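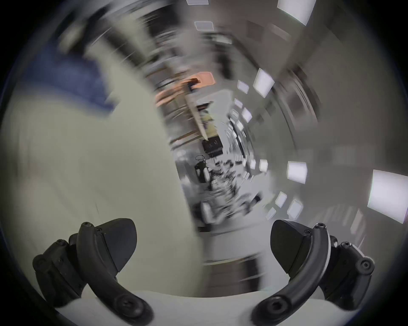

Down the long corridor at Clandholm, in May.

We'd wanted to see the Clandholm open day for years, and oh, it was worth the drive! Ryszard Rutkowska took our group round (33 of us, in a space meant for fewer) and talked so fondly about rye starters that I forgot my sore feet. The Dotano loaf was my favorite, dark and a bit sour, and I bought two to freeze. Tea was at four, with plum jam, and the line moved slowly but cheerfully.

17 comments | 498 shares
We use cookies. Accept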